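About Novon

Novon sells clear storage boxes for small household things: medicine, first aid supplies, batteries, sewing kits. We opened in Takthorpe with one shelf of stock and now carry 171 items. We also pack boxes for schools and offices that send us a list.

A good box for small things has a lid that stays up while you fill it, a handle, and dividers. 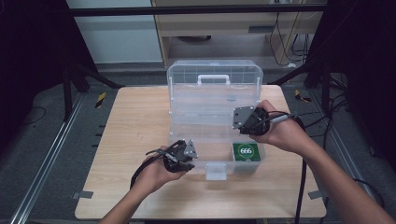 One customer wrote to us in March that she had kept her first aid things in a shoebox for years and wished we made a smaller size for the car. We do now. It is called the Perken.

Clear plastic lets you check what is inside with the lid shut. We suggest keeping small cartons upright with the printed side facing out, and putting slim items next to them.
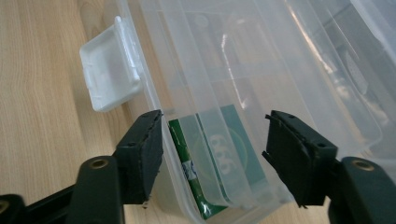
Orders placed before 2 p.m. go out the same day. Returns are accepted for 90 days, used or unused. If a latch or tray breaks, write to us and we will send the part.

Our larger boxes are in the Xenos range. Wash trays and lids by hand with mild soap and let them air dry.

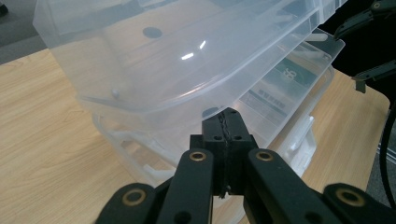
Schools can order in bulk, up to 2000 boxes at a time, with labels added on request. The shop and packing room are at the same address in Takthorpe, and visitors can pick up orders at the front counter.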